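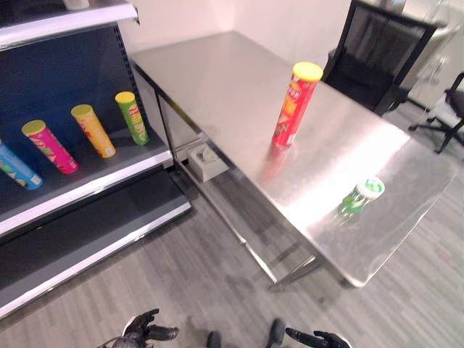 The vendor called it a "soft stop event." I have now read the term in three emails and I still think it means the robot froze with its arm out and we had to reach around it to hit the button.

Some background for anyone who hasn't followed my grumbling. Drikska, where I do test work, has been trying out a restocking robot from Drivberg. The job sounds dull enough: take drinks and snacks, put them on a shelf, go back for more. The sales deck promised 2000 placements between interventions. I asked what counts as an intervention and got a very long answer with no number in it.

We got to 600 before the first bad one. I'd call that respectable if the first bad one had been a dropped can. Cans get dropped. I drop cans. What happened was that the hand closed on a bottle, the grip force climbed past the limit we had set, and the controller carried on as if everything was fine. The log shows a warning, then the same warning again, then a placement marked "successful." The bottle was still in the hand. It stayed there, squeezed out of shape, until Thoa Văn walked over with the e-stop.

Chip canisters had given us no trouble at all up to then, and I suspect that's why everybody relaxed. They're stiff, they're all the same size, and a grip that is a bit too strong does them no harm you'd notice. Soda bottles give under the fingers, so the controller reads "not tight enough yet" and tightens some more. You would think somebody had tried this with a bottle before shipping it.

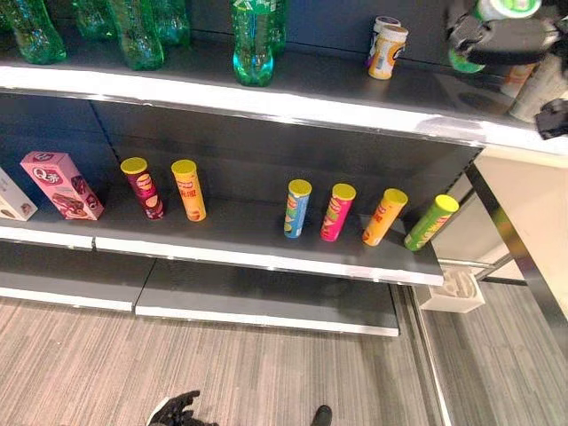

Benoît Besson thinks I'm being unfair. His view is that the limit was ours, typed in by us, and that the controller treats a customer limit as advice unless a second setting is switched on. He's right about the second setting. I found it in the manual, in a table, in gray type. I don't see how that helps Drivberg's case. If I type a maximum into a box labeled maximum, I expect to have set one.

We went back through the older logs that evening and it got worse. The same warning shows up well before the bottle, on runs I'd signed off as clean, because the summary screen only shows faults and this was filed one step below a fault. So my own reports were too cheerful, and I've had to send a correction to the people at Molunholm who were reading them. That wasn't a fun email to write.

The fix we were sent is a firmware update. I've installed it. The release note says "improved grip behavior," and when I asked what was improved I was told the grip behavior. With the second setting on, the hand does now let go at the limit, at least in the 700 bottle picks I've run since. I haven't seen it refuse to let go again. I also hadn't seen it refuse in the first 600 placements, so you'll forgive me if I keep the e-stop in my pocket.

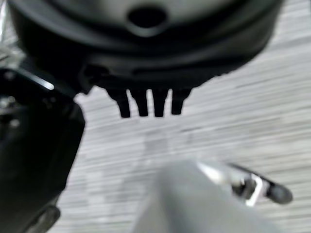
Bench Notes, No. 6

Where that leaves us: the trial goes on, with one new rule, which is that someone stands within reach of the button for every run with anything squeezable. Vídalín, who sell a competing hand, have offered to lend us theirs for comparison. They also say theirs has never had a soft stop event. I've asked for the logs.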